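July, workshop notebook
Hafþór Gunnlaugsson

Second go at the Skarex edge test, carrying on from the page with the coffee ring. Same steel, same bar, three blanks. Heated to 295 this time and held for an hour, then a second hour at the same setting after cooling to room temperature. The first batch went in at 340 and came out too soft for what we want. It rolled on the pine knot after a dozen strokes and I could feel the burr with a thumbnail.

Kiln controller still reads high. I put the spare probe in next to the blanks and wrote down both numbers every ten minutes. The table is on the loose sheet at the back. If anyone borrows the spare probe please put it back in the drawer and not in the tin with the drill bits, I lost most of a morning to that last time.

Blanks A and B straight enough to leave alone. C has a bend towards the tang, visible against the steel rule. I clamped it between the two bars with a shim at the middle and put it through the second hour like that. It came back most of the way. Not sure if I trust it, so C is for cutting tests only and does not get a handle.

Grinding. Took all three down on the worn belt first and then the new one. Weight of A after grinding is 468 grams, which is more than I planned. Hallgrímsson wants a kitchen cleaver that can go through a lamb neck but doesn't tire the wrist, and the old one he brought in as a pattern is lighter than this and has a taller blade. I could take more off the flats near the spine. I would sooner do that than shorten it.
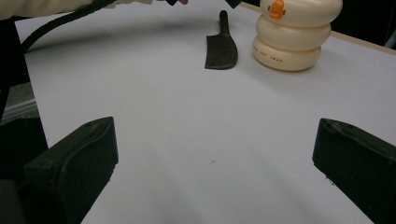

Handle shape is still open. The pattern handle is oval with flat cheeks and he says it turns in a wet hand. I glued up two test handles from birch offcuts, one fatter at the back end and one straight. Tried both on blank B with tape for rivets. The fatter one is better for chopping down, the straight one better for pushing chopped onion off the board. He does more of the first. Go with the fatter one unless he objects when he comes by.

Balance point with the fat handle on B is 58 mm in front of the handle. Would like it further back. Taking weight off the spine will help with that too, so do the spine first and measure again before touching the handle.

Edge angle. Tried B at the steep setting on the jig, then a bit lower. The lower angle cut rope more easily but chipped in one place on the beef shin bone, a small half-moon near the heel. Ground it out and went back to the steeper one. Repeated the bone, no chip. Rope is a bit slower at that angle but he is not cutting rope.

The oil from Patar smells of fish and the tin doesn't say what is in it. It quenches well enough. Left the lid off for an afternoon by mistake and the whole back room has it now — door open when you work in there. I have asked the Tasville shop if they can get the old oil again, they said they would ring.

Belts: two coarse left, one medium, none of the fine. The fine ones need ordering before A can be finished. I used a torn one on B for the last pass and it left a line along the left side that I couldn't get out by hand.

To do on A:
spine down, weigh, check balance
drill tang (check the hole spacing against the birch handle, the paper template has shrunk or I drew it badly)
soak the real handle wood in oil overnight, the piece on the top shelf with H on the end
edge last

C is in the rack with red tape on it. Use it for anything you like.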